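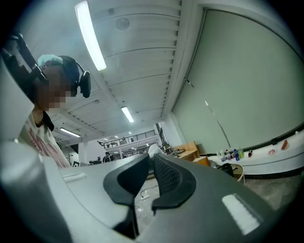 Speaker notes: What changes on the floor when the handling work is automated
Humadbridge session, Friday, April 18, 2025
Running time 50 minutes including questions. Slide cues in parentheses.

(Slide 1, title)

Say who I am and what site I work at. Troremgate is a packing and handling site: small goods come in mixed, get sorted, get picked into orders, go out. I run process engineering there. I am not selling equipment and I have no position on whether the audience should buy any.

State the scope. The talk covers one workplace over one year. It covers handling tasks only, meaning tasks where a person picks up an object and puts it somewhere else. Paperwork, forklifts and cleaning are outside it.

(Slide 2, task list)

We started with a list of handling tasks. The first version had 222 entries, written by supervisors from memory. The second version was written by the people doing the tasks and was shorter, since many of the supervisors' entries were the same motion under different names. Work from the second version. If the audience remembers one procedural point, it should be this one.

Each task got four fields: object, grip, placement tolerance, and what the person does when it goes wrong. The fourth field took longer to fill in than the other three together. Pause here. Ask for a show of hands on who has a written exception procedure for manual picking.

(Slide 3, hand-held grippers)

Explain why we record demonstrations with a gripper held in the hand. A two-finger tool forces the operator to solve the task with the same contact the machine will have. People use the palm, the little finger and the edge of the table without noticing. With the tool they cannot, and the recording shows which tasks survive the restriction.

Points to cover:
Bottles are easy upright and hard lying down.
Soft items need a slower close. Operators find the speed in a few tries but have trouble stating it.
Cables are poor candidates. We dropped them from the first phase.
Flat items such as plates need a rim. Without one, operators slide the item to an edge and take it from there, and the machine has to be given the same edge.

The operator's first session is slow. Do not use data from it. We made that error at the start and had to discard a week of recordings.

(Slide 4, who does the demonstrations)

We asked for people from the packing line. Management at Londumard, our sister site, used temporary staff instead. Both approaches work in the sense that they produce recordings. Ours came with fewer usable hours and better coverage of the exceptions. Londumard had to go back and record the exceptions separately in July.

Pay. Demonstration work was first paid at the packing rate. It is now paid one grade above. The argument that settled it was simple: the person is setting the standard the machine will be measured against, and we pay line trainers at that grade already.

Fatigue. Holding a tool at arm's length is different from packing. Shoulders and wrists complain in places that packing does not reach. We limit sessions to 12 minutes with a change of task in between. Expect resistance from whoever is scheduling.

(Slide 5, privacy)

Do not rush this slide. Recording the work means recording the workplace, including people who are walking past and did not agree to anything. Our rules:
Faces are blurred before anyone outside the recording team sees the material.
Recordings are not used for performance review. This is in writing, signed by the site manager.
An operator can withdraw a session without giving a reason.
Recording hours are posted at both entrances and on the upper level.

The second rule matters most to staff. Attendance at sessions improved after it was signed - before that we had a verbal assurance, and people treated it accordingly.

(Slide 6, what changed after installation)

The first cell, which we call Stamatopoulos, handles upright containers. It ran 1032 hours in its first period. Be clear that these are powered hours, with stoppages included.

Work that went away: repetitive transfer of containers from tray to shelf.
Work that appeared: clearing jams, checking finger pads for wear, resetting the cell after a drop, deciding whether an odd item goes through or gets pulled.
Work that stayed and got harder: everything the cell rejects. Before, the difficult items were mixed in with the easy ones. Now one person gets them all in a row. Complaints about this were justified, and we rotate that position every hour.

(Slide 7, open problems)

Training. New hires used to learn on the easy items. The cell has those now. We have no good replacement and currently switch it off for part of the morning so that people can practice by hand. This costs throughput.

Skill records. Our grading scheme has no category for someone who can diagnose a bad grip by watching it. Two grades are being drafted.

Noise. The cell is quiet but its alarm is not. Operators asked for a light instead and now have both.

(Slide 8, questions)

If asked about headcount: no dismissals at our site, and three positions not refilled after people left. Give both parts of the answer.

If asked about cost, refer to the handout.

If asked for the task template, it is on the last page of the handout, blank fields included.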